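**Garment folding** is the reduction of a clean item of clothing to a compact, usually rectangular, form for storage, transport or display. It is distinct from pressing, which removes creases, and from rolling, in which the item is wound about one axis. Most methods treat the garment as a flat sheet with attached tubes (sleeves or legs) and bring those tubes inside the outline of the sheet before any further fold is made.

## Terms

The *body* is the main panel between shoulder and hem. A *fold line* is the line about which one part is turned over another. The *final width* is the width of the finished parcel, fixed in most shops by the depth of the shelf. The Bevell fold, a common retail form, has a final width of 26 cm and uses three fold lines after the sleeves are placed.

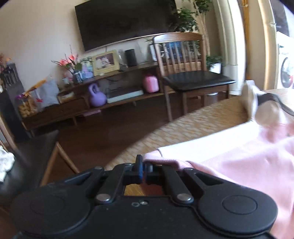 Knitted fabric stretches under its own weight and is normally folded on a supporting surface. Woven fabric holds its shape better and may be folded in the air, although the fold lines are then less exact. Heavy knits are not hung for long periods, as the shoulders lengthen and take the mark of the hanger.

## Flat folding

In flat folding the garment is laid out and smoothed from the centre outwards. Each side is turned in to the final width, the sleeves are laid parallel to the body, and the hem is brought up to the neck in one or two stages. The parcel is stable when stacked, but the lowest items carry the load of those above and crease along the outer fold. 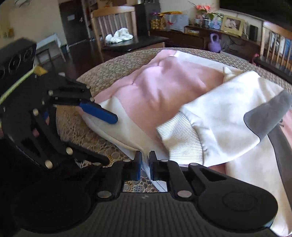
Gromeck objected in the trade press that stacking load matters far less than the time a garment spends on the shelf, and that a low pile left all winter creases as badly as a high one turned over weekly. Later shop manuals give both factors equal weight. The Gromeck manual sets the upper limit for a stack of light knitwear at 13 items and advises that the bottom item be moved to the top whenever the shelf is refilled.

## Upright folding

Upright, or file, folding carries the flat fold one stage further, so that the parcel stands on its edge in a drawer. Every item can be seen from above and removed without disturbing its neighbours. The method suits T-shirts and thin jumpers. Stiff or slippery fabrics tend to open unless the drawer is nearly full. 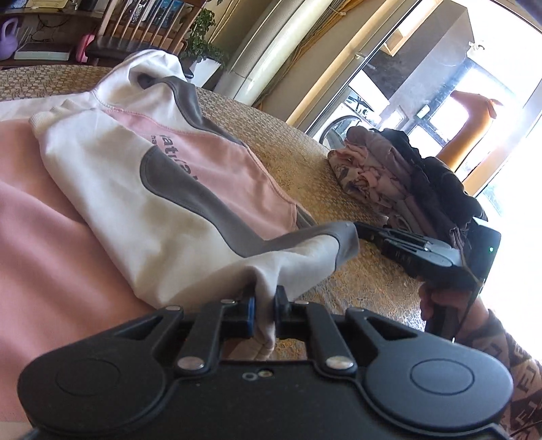 ## Hooded garments

A hood adds a double layer at one end of the body and makes the parcel wedge-shaped. Two remedies are in general use. In the Jitaru fold the hood is laid flat over the back of the neck before the sides are turned in. In the pocket fold the finished parcel is pushed into the hood, which then acts as a cover. The second is preferred for luggage, but stretches the edge of the hood if used for long storage.
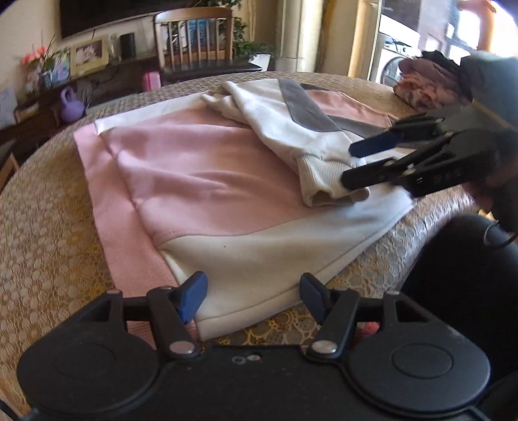 Sleeve placement is the step in which methods differ most. The straight placement lays each sleeve down the side of the body, while the crossed placement takes it over to the opposite side and gives a thicker centre. A sleeve may also be turned back over the body and left at an angle, as with the white sleeve on the pink sweatshirt, and in that position it needs a second turn before it lies parallel to the side. Ribbed cuffs are thicker than the sleeve and are kept away from the fold lines where possible.

## Folding boards

A folding board is a hinged set of panels that fixes the final width. The Nirkonora board, made for adult shirts, is 70 cm long when open. Boards give even results with little training but are of limited use for padded or hooded clothing, whose bulk prevents the side panels from closing fully.

## See also

- Ironing
- Clothes hanger
- Linen cupboard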